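Budgeting for the arm: what we asked for and what we should have asked for
Speaker notes, Friday session

14 shares | 4 comments

Start with the number. 3,908. Let them write it down. That was the line in the first budget marked "gripper and accessories", and it was approved in one meeting, which should have worried me.

Say who we are, quickly. Erwood packs mixed drinks orders: wine, juice, soda, whatever the customer put in the basket. We wanted one arm to pick bottles off a table. We got quotes from Kukik and Dovora. Both quoted for the arm. Neither quoted for the shelf of things you buy after the arm.

PAUSE. Someone will laugh. It's usually someone who has bought one.

Next point is fingers. The quote says "fingers, one pair". Our catalog says over 200 bottle shapes. Budget for spare pairs, and for at least one pair you'll order, try and put in a drawer. I put ours under "consumables" – finance likes that word better than "mistakes".

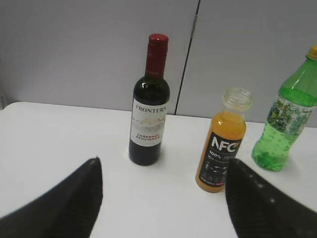
Test table, from the wrist camera: wine, juice and soda, with the fingers on either side.

Leave this up while you talk. Dark glass, clear plastic with orange juice in it, green plastic with bubbles. To a buyer that's three bottles. On a test plan it's three separate rows, and each row takes staff time. The juice has no cap on, so ask the room what their spill budget is. Ours was zero. We revised it.

Then the groceries. You need real products to test with, and you need to keep buying them. Purchasing sent my first wine claim back with a question mark. Get a code set up before you start.

Service contract: read the response time. Bang offered us 20 percent off for a longer term, and the longer term was fine. The response time was "best effort". Ask what that means in hours. (Don't name the number they gave me.)

If short on time, skip the lease versus buy slide. It's the same slide everyone has.

Last slide is the revised budget, four headings: arm, fingers, test stock, people. People is the biggest. Expect questions on that, and keep the spreadsheet open in the other window.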